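Home News Products Events Jobs Subscribe

Stideo opens orders for Eynon hand-held gripper kit

Last updated: 2025-10-21

Stideo has started taking orders for Eynon, a kit that lets a person record gripper movements by hand, without a robot arm in the room. The recordings are then used to train robots for table work such as sorting, packing and folding.

The kit comes with two hand-held grippers, two tracking markers, straps, cables and a carry bag. The company says the first 200 kits will ship to buyers in the order they signed up. A trial run that began in July put the kit in the hands of 235 people, most of them new to this kind of work. 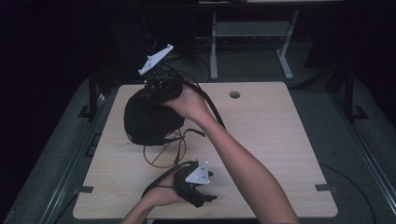
Two black devices with white triangular marker plates, handled over a wooden tabletop.

Karthikeyan Panicker, product lead at Stideo, said setup was the part that changed most during the trial. Early users spent too long on straps and cable runs, so the strap was made shorter and the marker plate now goes on before the rest. "People were fitting it three different ways," he said. "We picked one and wrote the instructions around it."

Software from Flototex is included for the first year. It lines up the recordings from both hands and flags any stretch where a marker was lost. Users in the trial sent in 1,038 recordings, and 197 of those had to be done over — mostly in the first week, according to Panicker.
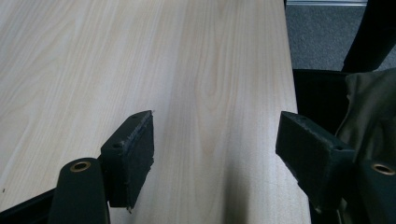 The finger pads are sold separately as well, in packs of four. Each pad is held on by screws and can be changed at the bench. Pankaj Nigam, who runs the training room at Nomstead, a packing firm that took part in the trial, said he would have liked spares in the box. He also asked for a longer cable, and Stideo says one will be offered as an add-on.

Nomstead has ordered more kits for a second site. Stideo has not given a date for sales outside North America.

Contact us | Copyright 2025 | Back to top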